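Table tennis club keeps slipping about on our hall floor, any ideas? 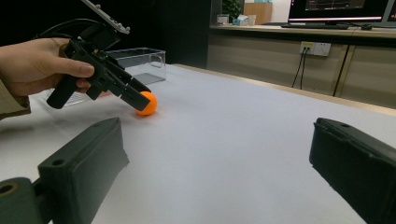
Posted in Halls, Clubs and Sports by Fraser Urquhart, 8/7/19

Hello all, first time asking anything on here so be gentle. I run a small table tennis night in the village hall at Mersha (well, I say run, I hold the key and put the kettle on). We've got 6 regulars and a few more who turn up when there's nothing on telly. Lovely bunch, and we'd been getting along fine until the hall floor was redone in June.

The old floor was tatty but you could move on it. The new one is wood with a shiny lacquer and it's like playing on a pond. I went down hard on my hip reaching for a wide forehand and I'm still feeling it on the stairs. Now everyone has gone very cautious and stands in the middle of the table swatting at things, which isn't much of a game.

So far I've tried sweeping before we start, a damp mop (helped for the first half hour, then no better), and asking people to bring clean indoor shoes. Two of them did. I rang a firm over in Bronport about proper roll-out sports matting and they quoted me 4,000 pounds, and I nearly dropped the phone. We've got 3,703 in the account and that has to pay for the hall hire as well, so it's a non-starter.

Is there anything cheaper that works? The hall people won't let us put anything sticky down, and it all has to go away at the end because there's a toddler group in the next morning. Also, does anybody find the orange balls easier to see than white ones? Our walls are cream and I lose the white ones completely under the new lights.

Thanks in advance, Fraser

Nithin Thevar

Hi Fraser, sorry about the hip! We had the very same thing at our place in Asurport when they relacquered, so you have my sympathy.

First thing I'd look at is what the cleaners are using. Ours were putting down a polish every week that had no business being on a sports floor, and it left a film you could feel with your hand. Have a word with whoever does the cleaning and ask to see the bottle. If it says shine or polish anywhere on it, that's very likely your trouble. We got them to switch to a plain floor cleaner, well diluted, and it took 3 goes to get the old stuff off, but after that it was a different floor.

Second, shoes. I know people moan, but running trainers are hopeless on lacquer once the soles have gone hard. Proper indoor court shoes with the gum rubber soles are the thing, and you can pick up last year's colours for not much if you aren't fussy. Keep a wrung-out damp towel by each end and wipe your soles on it between games. Looks daft, works a treat.

I wouldn't buy matting yet. If you still want it after all that, ask the bigger clubs near you whether they're replacing theirs, as the old rolls often go for the price of collecting them. You do need somewhere to keep them though, they weigh a ton.

On the balls, I like orange against pale walls, and so do most of our older players. If you ever play matches check what your league wants, otherwise please yourselves.

Uvow_Pete

dont use talc whatever you do. someone told us talc and it was carnage

Fraser Urquhart

Ha, thanks Pete, I had been wondering about talc so that's that crossed off.

Nithin, you may have cracked it. I went and looked in the cleaning cupboard and there's a big tub of something with "high gloss" on the label. Going to speak to them this week. I'll get a couple of towels down in the meantime and see how we get on.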